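Bumatano: a collection of spoken and written village recipes

Read me first

Hello, and thank you for downloading Bumatano. It is a small collection of home recipes, written down the way people really say them, with all the "a bit more than that" and "until it looks right" left in. I began it because most recipe data I came across had been tidied so thoroughly that every dish sounded as though it came from the same kitchen, and I wanted something with a few crumbs in it.

The recipes come from two places, Salian and Pleso, and from the farms and lanes between them. Some were told aloud and typed up afterwards, and some were copied from notebooks, the backs of envelopes and, in one happy case, the inside lid of a biscuit tin.

What you will find in the folder

recipes.csv is the main file, with one recipe to a row. Open this one first.

steps.csv has the same recipes broken into single steps, in order, for people who would like to work on instructions without the ingredients getting in the way.

words.txt is a list of local words with a plain English meaning beside each. It is much the most fun to read, and I still add to it most weeks.

changes.txt says what was altered and in which version. It is duller than words.txt but I do try to keep it up.

The columns in recipes.csv

id: a short code. Codes beginning with S are from Salian and those beginning with P are from Pleso. A code is never used again once a recipe has been taken out, so please don't worry about gaps in the run.

title: whatever the cook called it. There are more than 50 soups in here and a good many of them are simply called "soup", so do go by the id.

told_or_written: either told or written. Where a recipe was read aloud from a notebook I have put written, though I went back and forth over that.

ingredients: separated by semicolons. Amounts are as given, so you will meet cups, handfuls, "the blue jug" and now and then a proper weight.

method: the whole text, with line breaks taken out.

season: the month or time of year, if one was mentioned. Plum things cluster in August, as you'd expect, and there is a lonely entry for July which is a sort of cold cucumber drink and very nice too.

minutes: the cooking time, only where the cook gave one. If somebody said "half an hour" I have written 30. If somebody said "while you feed the hens" I have left it empty, and you will find the phrase in the method.

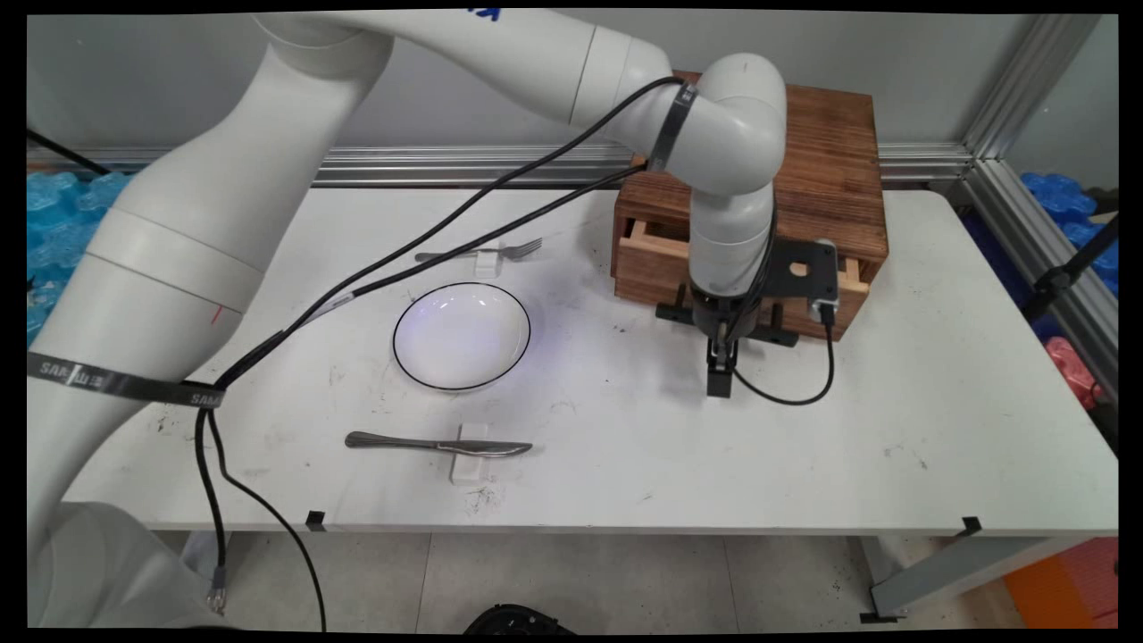
A word about the typing up, as it affects how the text reads. I listened to each told recipe right through before writing anything, then typed it in short stretches, and then listened again with the text in front of me. Coughs, door knocks and long chats about the weather were dropped. Repeats were kept when they seemed to matter (if a cook says three times not to open the oven, I think you ought to hear it three times) and dropped when they were only somebody finding their place.

Spelling has been left alone in the written recipes, except where a word could be taken for a different ingredient altogether. Every one of those is noted in changes.txt.

For the cleaning I used Felteck, a little script of my own which sits in the tools folder. It trims stray spaces, evens out the quotation marks and checks that no id turns up twice. It is slow and rather plain, and it does want the files to be in the same folder as itself, or it will stop and sulk without telling you why.

Things to be careful about

Please don't treat these as tested recipes. I have cooked a fair number myself, with mixed results, but the jams and pickles in particular are recorded as people make them and haven't been checked for safe keeping. If you are building something that will tell strangers how to bottle beans, use another source for that part.

The collection leans heavily towards baking and soup. Meat dishes are thin on the ground, and there are only 5 fish recipes, all of them from Salian and all arguing with one another about dill.

Names have been removed, along with house names and anything that pointed to one particular family. "My aunt" and "the neighbour" have been left where they were.

Using and sharing it

You are welcome to use Bumatano for study, teaching or your own supper. If you pass it on, please keep this file with it and say which version you used. The present one is version 3, which added the steps file and mended the semicolons that had gone astray in the Pleso breads.

If you spot a mistake, send me the id and the line as you think it should read. Corrections to words.txt are especially welcome, above all for the words to do with dough, where I have at least two meanings I'm not at all sure of.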